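Install day in Tomoana
May 20, 2022
by Wiremu Ruddock

Home by nine with a headache and a bag of leftover USB sticks. I said I'd keep this diary through the whole release, including the dull parts, so I'm writing it up before I sleep and start remembering the day as a triumph.

The morning

The plan, as agreed on the mailing list after almost 70 messages (most of them about the font on the poster), was to open the doors at ten and help anyone who walked in put Zater on their old laptop. Zater is free, it runs on machines that have been in a closet for years, and the new version has a welcome screen that no longer frightens people. I was very proud of the welcome screen. I may have mentioned it to the man delivering the chairs.

Raelene Te Moana had the key to the library room, and Raelene was on the wrong bus. So the first half hour of the digital freedom movement in Tomoana took place in a parking lot. I gave my talk about the four freedoms to a teenager who was waiting for his mother. He asked if it ran games. I said it ran some games. He looked at me the way my doctor does when I say I walk a lot.

Once we were in, it went fairly well for a while. A retired bus driver named none of his files but knew where every one of them was, and we moved the lot across without losing any. Two sisters wanted the same machine set up two different ways and settled on separate accounts, which I count as a win for multi-user systems going back to the 1970s. A woman brought in a printer, only the printer, and wanted to know if we could put Zater on that. Raelene talked to her kindly for a long time. I hid behind the projector and pretended to be checking a cable.

Then there was the Wi-Fi. The library's network cuts you off after 20 minutes and makes you agree to the terms again, and the Zater installer, my installer, reads this as the end of the world. It quits, throws away everything it has downloaded, and puts up a message saying "Something happened." I wrote that message three years ago as a placeholder. I had forgotten it was there. I got to see it on several screens at once, with their owners looking at me.
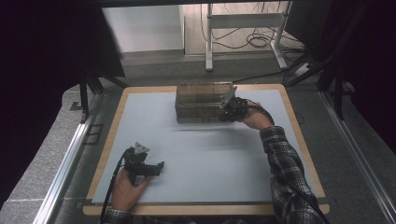 The afternoon

Raelene, it should be recorded, had put the full install on USB sticks the night before, after telling me on the list that we'd need them and being told by me, in a reply I've just reread and didn't enjoy, that "the network path is solid now." She didn't bring it up. She just handed me a stick each time I held out my hand, like a nurse.

Lunch came from Brakadico, the bakery across the road, and was paid for out of the 1,000 dollars left from last year's grant. It was good, and it got into a keyboard.

Around two the fellow from Zindier turned up. Zindier sells a paid backup service and he had asked to "just sit in," which we'd argued about for a week. Half the list thought he'd be signing people up in the hallway. He spent the afternoon fixing a boot problem on a laptop I'd already given up on, then stacked chairs. I had a speech ready about vendor lock-in and had to carry it home again unused.

We closed at five. By then the bus driver had come back to show us he'd changed his wallpaper, and was helping one of the sisters change hers.

Afterward

Sat in the car with Raelene and made a list on the back of a poster. We have 2,000 of those posters, on account of a misplaced zero in the print order, and the zero was mine too. The list says: fix the installer so it picks up where it left off. Change the message. Ask the library about the 20 minute thing. Bring an extension cord that reaches something.

She wants to do another one in July, and wants me to do the talk again, shorter. I said I'd think about it. I've been home an hour and have already opened the installer code and found the line, with my own comment next to it: "temporary, fix before anyone sees this."

New message is going to read "The connection dropped. Your download has been kept." First, though, I have to make the second half of that true. Made tea, looked at the download function, closed the laptop. Tomorrow.

Contact Wiremu | Text © Wiremu Ruddock, share it freely with credit | Back to top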